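Home Essays Build Notes Shop Log About Contact

We use cookies to keep you logged in and to count visits. By staying on this page you accept them. OK / Settings

Keep the Hands in the Build

17/01/2022

I have been building a small sorting arm in a shared workshop, and I have reached an opinion that will not please everyone who pays dues there. I think a home builder should do the handwork of a task many times, and record it, before writing a line of control code. I also think most of us skip this step out of vanity.

The arm is called Grumus. It has a plain job. It takes thin plastic and paper pieces out of a bin and puts them where they belong. I wanted it for the packing bench, where we bag up small parts kits and where a good share of every evening goes to peeling one thin thing off another thin thing. The workshop is Braveck, on the second floor of a building that used to be a dye works. The rent is reasonable and the freight elevator is slow.

I started the wrong way. I bought motors first. Last August I had six of them in a drawer, along with a motor board, a power supply bigger than I needed, and a set of brackets I had drawn myself and was proud of. By the end of that month the arm could move to a point, close its fingers, and move to another point. It did this well. I showed it to people. Then I put a thin plastic bag in front of it and it pushed the bag across the bench and off the far side.

I spent a long time after that on the gripper. I tried softer pads. I tried a narrower jaw. I tried a suction cup from Van Hecke, a surplus dealer that sells by the pound and does not answer email. The cup worked on flat sheet and failed on anything with a fold in it. My spending on the project reached 881 dollars, and I had an arm that could pick up a block.

What I had not done was look at how a person does it. I believed I knew. I have been picking up bits of plastic my whole life and I assumed I could describe the motion from memory. I wrote the description down as a list of steps: approach, close, lift. When I compared it later with recordings of the real thing, the list was close to useless. A person does not approach, close and lift. One hand holds, the other teases at an edge, the first hand shifts, the fingertips roll a little, and somewhere in there the piece comes up. The hands take turns being the fixture and being the tool. My arm had one hand and no turns to take.

So the build changed. We set up a bench for recording handwork, with marker tags on straps at both wrists and a small sensor module under each strap. The camera sees the tags, and software works out where each wrist is and how it is turned. None of this is new. The parts are cheap compared with motors. The hardest thing to get right was the cable length, which sounds minor until you reach for something and the module tugs back. 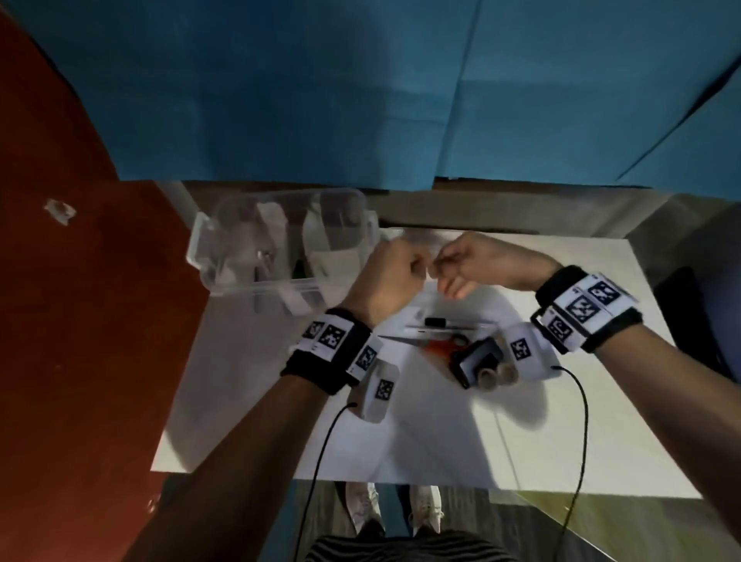
Hendrik Mertens thinks I have this backward. His view, given to me at length and repeated on our mailing list, is that a home shop has no business recording people when it could be fixing the task instead. Change the bag, he says. Put a stiff edge on it, feed it from a roll, and a block-picking arm will do fine. He called my wrist straps an expensive way to avoid buying better bags.

I have thought about that a good deal and he is partly right. If you run one product all day, change the product. A factory would do it without a second meeting, and it would be correct. Any builder who can make the problem easier by moving a shelf should move the shelf. I have seen arms in our own shop sweat over a task that a sloped tray would have finished for nothing.

But a home shop does not run one product all day. The whole reason I wanted a machine on that bench is that the work there is mixed. One evening it is bags, the next it is paper labels, then cloth wipes, then whatever somebody donated. If I fix the task I have to fix it again every time the task changes, and I end up as the full-time servant of an arm that was supposed to save me time. I would sooner put the effort into learning what hands do across all those jobs, even if it takes longer and even if the first results are poor.

The first results were poor. I recorded 200 passes of the peeling job and threw out 80. In some the hands covered the tags. In some I had left things on the bench and worked around them without noticing, so that half the motion in the recording was me avoiding a tool. I went back and forth on whether those were bad recordings. I now think many of them were good ones and I should have kept them. A real bench has scissors on it. If the machine only ever learns from a bare table, then I will be clearing the table for it for the rest of my life.

This is where I part ways with a lot of what I read on the hobby sites. The usual write-up has a spotless surface, one object, one arm, and a good light. I understand why. It makes the arm look capable and it makes the project easy to follow. But it teaches beginners that clutter is a fault in the room, when clutter is the normal state of any room where work gets done. I would like to see more write-ups that leave the mess in and report what the machine did with it, including the times it did nothing useful.

There is also the matter of cost, which comes up every time the shop votes on shared equipment. The recording bench came to 755 dollars with the lights. For that money we could have had a second arm of the simpler kind, or a good part of a used mill. Blair MacBrayne made the case for the mill and made it well. A mill will still be useful in twenty years, and I can't promise that for anything with a ribbon connector. I voted for the bench anyway, and it passed, narrowly, and I owe the shop some honest reporting on what we got.

What we got so far is mostly knowledge about ourselves. I learned that I favor my left hand for holding even on jobs where it would be quicker to swap. I learned that I slow down before a fold and speed up after it. I learned that people who have done the kit packing for years make fewer separate motions than I do and pause more often. The pauses were a surprise to me. I had been trying to remove every pause from the arm's program, on the theory that a machine has no need to stop and think. But the pause is when a person checks by feel whether there is one layer or two. Take it out and you pick up two.

I put a pause in. Grumus now closes on an edge, waits, slides a little, and reads the load on the finger motor before it lifts. On plain bags it is better than it was. On anything with static it is still bad, and on cloth I have not tried it seriously. I don't want to oversell this. A patient child would beat it at every job on the bench.

People ask me whether it bothers me to be wired up. It is a fair question and the shop had a real argument over it. The straps are light. After a few minutes I forget the tags and remember only the cables. But I would not want to wear them for a boss, and I have told the group so. A recording of how a person works is a recording of how fast they work, and sooner or later somebody will want to read it that way. Our rule is that the person wearing the straps keeps the files and decides who gets a copy. It is written on the sign-up sheet. I think any shared workshop that starts doing this should settle the rule before the first recording, while everyone is still on good terms.

I would not want that rule to scare anyone off. For a home build the person wearing the straps and the person writing the code are usually the same, and the question answers itself. You record your own hands, you keep the files on your own drive, and you find out how little you knew about a thing you do every day.

Some practical advice for anyone starting. Do the job by hand until you are bored with it, then record it, then do it again a different day. Put plenty of slack in the cables and tape them up the sleeve if you can stand it. Print your tags on matte stock. Leave your tools where they normally sit. Don't buy the motors until you have watched the recordings at half speed, and when you do buy them, buy fewer than you planned. I have two in a drawer that have never turned.

Hendrik and I have agreed on a test of sorts. He is building a feeder called Plunditz, all sloped trays and one moving part, to do the bag job his way. He expects to have it running before my arm handles static, and I expect he will. Then we will switch the bench over to paper labels without telling either machine in advance, and see which of us is still at the shop at midnight.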